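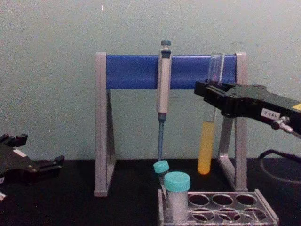
Does anyone know if Wesel are doing a second night at Graltonwood in December? Tried for the first one this morning, got in the queue and there were 1472 people in front of me, by the time I got to the end only single seats left and I need 2 together. My sister swears they said something about an extra date at the end of the Fliltville show but she was at the bar for half of it so who knows. I'm on shift so can't keep refreshing, my phone sits on the bench next to the pipette stand with the blue bar across the top and I get a look at it every hour if I'm lucky. Also is it worth going on the waiting list or is that a waste of time? Never used it before. Would pay up to 70 each, not more. Seen them three times and never once missed a home town show so a bit gutted tbh.
Gemma Marsden

Roy Tindall
Nothing announced. Graltonwood only holds 800 so it was always going to go fast. They did add a night last time, but that was after the album came out and it went up on the mailing list first, the website was hours behind. So get on the mailing list if you arent already. Waiting list is worth doing, costs nothing. I got a pair off it for Haslam in the spring, email came at ten at night and you only get a short while to pay so have your card handy. Put down for 2 when you join, if you put 1 you can't change it after, you have to come off and go back to the bottom. Don't buy from anyone in the comments on the band's page, half of them have no tickets.

Yvonne Whitlock
saw them in Fliltville, brilliant, they did all the old ones and the new single twice. didnt hear anything about a extra date but it was very loud. I think he said "see you at Christmas" which could mean anything

Elsie Yeoman
Ring the box office, don't bother with the website. They hold some back for the band's guests and let them go the week of the show. Ask for upstairs, left side, the sound is better and you can see the drummer. Mine were under 70 with the fee. Lines open at 10, it was engaged for ages but I did get thruogh.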